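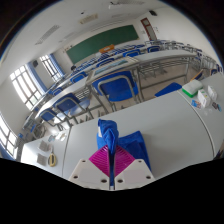 Do small classes teach people more? Sometimes. We have run big ones and small ones at Vestum, and the teacher mattered more than the head count.

Home | About | Courses | Room hire | Contact

About Vestum

Vestum is an evening craft school in Keltitz. We teach paper, card and simple box making to adults, up to 22 in a room. We don't promise a new career, and we'd be wary of any school that does after 5 evenings.

Most of the work happens at the white desks, with scissors and cartons. Kits sold as "complete" rarely are, so we stopped buying them - students get a short materials list and decide for themselves. Certificates are available if you want one. We doubt an employer will ask to see it.

Related
- Course list, June
- Is the Villa workshop worth the fee?
- Vukel card stock: our doubts

Vestum, 58 Villa Road, Keltitz | Contact | © Vestum | Back to top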